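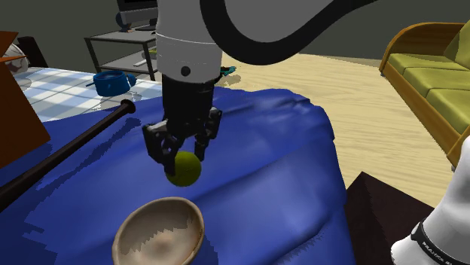 Ball over the blue cloth, bowl just in front.

Quick one before work. So Maarja Jankauskaitė is out as deputy at the Skanine security council and Aušra Pärn is in. Career diplomat, never ran an agent in her life as far as I know. Fine by me? Mostly.

The last two in that chair were police. Good at borders, bad at phone calls. 566 days of the Vukbridge talks and what did we get, a one page statement and a handshake. Pärn at least knows the people across the table, she did the Gondis posting when it was a real mess.

What bugs me is the staff. 40 analysts, most of them hired by Jankauskaitė, and they dont report to a foreign ministry type happily. Saw it in Owino. Half the good ones left.

Also the vote, 97 to 80. Not exactly a warm welcome. And the budget comes up in October, so she gets maybe one meeting to learn were everything is.

More later if the hearing transcript ever gets posted. Gotta run.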